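Serving Trays, Plates and Table Mats: Frequently Asked Questions
Last updated Oct 23, 2018
Zonbridge Tableware Support

Which products does this page cover?
The Erkico tray series, the Esteves plate series and the Graler ribbed mats. Cutlery, glassware and textile napkins have their own pages. Answers on cleaning apply to items sold after the year 2000; for older stock, write to us with the code on the underside.

How do I measure a tray before ordering?
Measure the outside length and width across the widest points, rim included. On trays with rounded corners, do not measure along the diagonal, as the corner radius shortens it and the result will not match our size table. Inside dimensions are listed separately and are always smaller by twice the rim width.

What size of plate fits on a tray?
Compare the full diameter of the plate, rim included, with the inside width of the tray. Leave a clearance of 2 cm on each side so that the plate can be lowered and lifted without touching the raised edge. A plate that rests on the tray rim is not stable and should not be carried.

Why does a wide-rimmed plate hold less than a flat one of the same diameter?
Capacity is set by the well, the recessed part in the center. On a wide-rimmed plate the well may take up little more than half the diameter. For soups and sauced dishes this is an advantage, as the rim stays clear and can be held. For sliced bread or sandwiches, order a coupe plate or place the food directly on a lined tray.

Should the mat go under the plate, under the tray, or both?
The mat is intended to sit directly on the table. A plate can be placed on it without further support. A tray may overlap the mat, but it should lie either fully on the mat or fully off it once the table is set. A tray half on and half off rests on the mat edge and may rock slightly when loaded. While items are being moved into position this does not matter.

In which direction should the ribs run?
Side to side, parallel to the front edge of the table. Ribs in this position resist a plate being pushed forward or pulled back. Turned by a quarter, they resist sideways movement and do less in the direction in which most plates are moved.

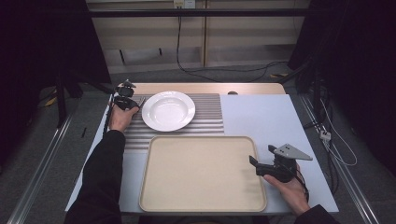 The order of placement also makes a difference. Lay the mat first and press it flat from the center outward. Set the plate toward the back of the mat, then bring the tray in from the front. When clearing, reverse the order: tray first, plate second, mat last. Lift the plate by its rim with both sides supported – sliding it across the ribs wears the foot ring and leaves gray marks on light-colored mats.

How do I remove those marks?
Use warm water, a drop of dish soap and a soft brush, and work along the ribs. Scrubbing across them pushes dirt into the grooves. Rinse and dry flat. Do not fold a damp mat.

My new mat will not lie flat. Is it defective?
Usually not. Mats are shipped rolled and need 12 hours on a level surface to relax. Roll the mat loosely in the opposite direction for a few minutes if the ends still lift. If it has not settled after that, contact us for a replacement.

Can the trays go in the dishwasher?
Erkico trays can, on the lower rack and standing upright. Select a program without a heated drying phase. Trays from other manufacturers should be treated according to their own instructions.

Do light-colored trays stain?
Tea, beet juice and turmeric can leave a tint if they stand overnight. Wipe them up the same day. For existing stains, cover the area with a paste of baking soda and water, wait, and rinse. Abrasive pads scratch the surface, and later stains will hold more firmly.

How should plates and trays be stored?
Plates: stacked, largest at the bottom, with a paper or felt sheet between each. Do not stack more than 23 of one size. Trays: upright in a rack or between shelf dividers. Trays stored flat under a load may bow over time.

Whom do I contact about a damaged delivery?
Rafail Papadakis handles claims and replacements. Bulk orders and size samples go to King-fai Liu. Both can be reached through the contact form; include the order number and the product code, and keep the packaging until the claim is closed.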